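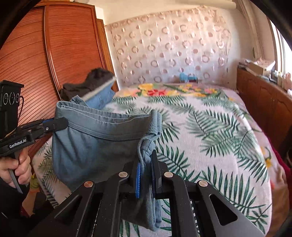 Cornel Jitaru reckons elastic waistbands die in the dryer and nowhere else. I'm less sure. Mine are going slack after about 26 washes, and I stopped tumble drying cotton knits in September. Everything now goes on a rack in the hallway. Machine is a Dostis front loader, 40 degree cotton cycle, spin at the highest setting, ordinary powder plus softener. The fabric itself is fine, no holes and hardly any fading. The waistband just stays stretched and has a slight ripple along the top edge. Is it the temperature, the spin or something in the softener? I'd like to change one thing at a time.

Posted by Silvana Fontes, Tuesday, January 28, 2020

Rosimeire Teixeira

Drop the softener first. It leaves a coating on the fibres, and in my experience knits with a bit of stretch in them go limp sooner with it. Then drop the temperature to 30. I would leave the spin alone until last - a fast spin creases cotton but the load is pressed flat against the drum, so the band isn't being pulled much.

Check how you hang them as well. Wet cotton is heavy. If you peg at the waistband, the whole weight of the garment pulls on the elastic until it dries. Fold over the rail at the middle, or peg at the leg seams.

If the band is in a stitched channel you can replace the elastic. Unpick 4 cm at the back seam, pin the new length to the old one and draw it through. Cut it a little shorter than your waist measurement and overlap the ends by 2 cm before sewing. If the elastic is sewn straight onto the fabric it's a bigger job and probably not worth it on underwear.

Lindalva Moura

cheap elastic is cheap elastic. I bought a pack at the Prisemham market and they were gone by the second month, cold wash and all

Silvana Fontes

Thanks. I do peg at the waistband. Will change that and the softener, in that order, and leave the temperature where it is for now. Mine are the channel type, so I'll try the replacement on the worst pair.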